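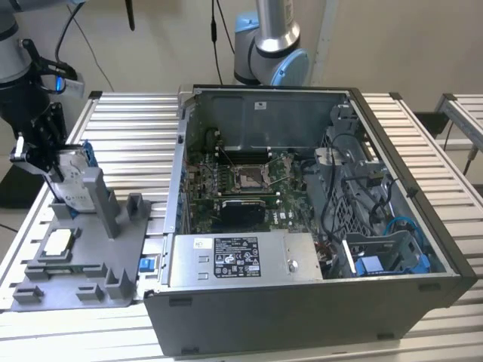 Subject: Wrist camera stream is longer than joint stream after remote demonstration
Opened by: Annapurna Kartha, Nikby
Product: Nandutden recorder, with the Derkach hand controller
Status: Solved, kept open for one question

I open this ticket about episodes which replay with a wrong closing moment of the gripper. We teach the arm to handle the parts of a desktop computer by remote control: the operator holds the Derkach controller, the arm follows, and Nandutden records the joints, the gripper and the cameras. When I replay an episode on the arm, the movement is good, but the picture of the wrist camera is behind the joints, and it is more behind at the end than at the beginning. For large movements I could live with it. For the hard drive I cannot. It stands upright in its slot in the grey tray, next to the open tower, and the fingers take it from above, so the opening of the fingers and the height have to be correct in the same moment. A model that is trained on our data learns to close too early.

What I expected

Each episode is set to stop after 2,000 steps. The recorder runs at 20 steps per second. All streams should have the same length.

What I got

Joint stream: 2,000 entries
Gripper stream: 2,000 entries
Fixed camera: 2,000 entries
Wrist camera: 2,015 entries

The difference is less than one second over the full episode, which sounds small. When the operator goes down slowly on a part it is enough that the fingers are open in the picture and closed in the data.

Things I tried before writing

I restarted the recorder and the controller. No change.

I exchanged the cable of the wrist camera with the spare one. No change, and I put the old cable back so that I do not mix two things.

I recorded an episode with no movement at all, the controller lying on the desk. The wrist stream was too long also here. For this reason I think it has nothing to do with how the operator moves, although my colleague was of the other opinion and we discussed it during the whole lunch.

I recorded with the fixed camera switched off in the settings. The wrist stream was still too long.

I have not touched the firmware of the arm.

Reply from Bolar support

Thank you for the clear report. Please send us the header file of one bad episode, the recorder settings as exported from the menu, and the log of the same session. Could you please also tell us if the camera is set to "free" or "triggered"? In free mode the camera decides itself when it makes a frame. The recorder then writes every frame it receives. Please do not change it yet, we would like to see the log first.

Answer from Annapurna Kartha

Files are attached. The wrist camera was in "free", the fixed camera in "triggered". I did not know that they could be different. In the settings window there is only one box for "camera mode", and it shows "triggered". I had to open the exported file to see the second value. If you ask me, this is the real fault, but I understand if you want to put it in another ticket.

One more observation. In the log there is a line "profile restored" directly after the start. I believe the wrist camera takes its settings from an old profile, from the time when we were setting up the bench and used this camera alone.

Reply from Bolar support

Your guess is right. The profile is stored per camera and it wins over the window. Please delete the stored profile of the wrist camera only, set the mode again, restart the recorder, and record a short episode by hand control. Look at the lengths first. After this, please replay on a part where a mistake does no harm.
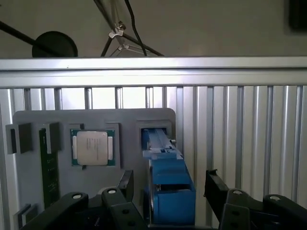 4 min read

Test after deleting the profile, April 24, 2018

I took the processor as test part. It sits in a shallow square recess of the panel, and the wrist camera sees it well, with both fingers in the lower part of the view. This is useful for our purpose: I can compare the position of the fingers in the picture with the value in the gripper stream without guessing. With the drive it is more difficult, there the part covers what I want to see.

Procedure, in case somebody has the same problem:

Move the arm with the controller to a place above the part. Start the recorder. Wait a moment with the hand quiet, then close and open the fingers in the air, clearly, two times. Only after this go down to the part. The closing in the air gives you a mark in both streams, like the clap before a film. Do the same again before you stop, so that you have a mark at the beginning and a mark at the end. If the first marks fit and the last marks do not, your streams run with different speed. If both are wrong by the same amount, it is only a delay, and that can be corrected later.

In my old episodes the first marks did not exist, of course. I had to search for the moment when the fingers begin to close and use this one. It is slow work and the result is not very exact.

Result of the new recording: all streams have 2,000 entries. The marks at the beginning fit. The marks at the end also fit, as well as I can see by eye. I repeated the recording after switching the whole computer off and on, to be sure that the old profile does not come back. It did not.

I then replayed an episode on the arm with the hand on the stop button. The gripper closes in the place where the operator closed it. I am satisfied with this.

Reply from Bolar support

Good news. The different values in the window and in the profile are now in our list as a fault of their own. In the next version of Nandutden the window will show the mode of each camera, and there will be a warning at the end of an episode if the lengths are not equal. We cannot promise a date. The closing in the air is a nice method, may we put it in the manual?

Answer from Annapurna Kartha

Yes, please use it. I would only add that the operator should not squeeze the trigger of the Derkach too fast for the marks. With a very quick squeeze the fingers do not reach the end before they open again, and then the mark is a small bump that is easy to overlook.

What we do with the old episodes

I was asked in the group if we can save the old data by throwing away the extra frames. I would not cut them all from the end. The camera was running a little faster during the full episode, so the error grows slowly, and cutting at the end leaves the middle wrong. The better way is to take for every joint entry the picture with the nearest time stamp. Our time stamps are from the recorder and not from the camera – they say when the frame arrived. For the slow episodes I think this is good enough. The ones with quick movements we will record again, the operators need the practice in any case.

I have put the old episodes in a separate folder with the word "free" in the name. Please do not train on this folder until the pictures are matched again.

Open question

Does deleting the profile also delete the exposure setting? After the change my wrist picture looks to me a little brighter than in the old episodes. It may be only the lamp, I did not write down how it was standing before. If the exposure was also in the profile, I would like to know the old value, so that old and new pictures look the same for the training. The old profile is still in our backup and I can send it when you tell me which file you need.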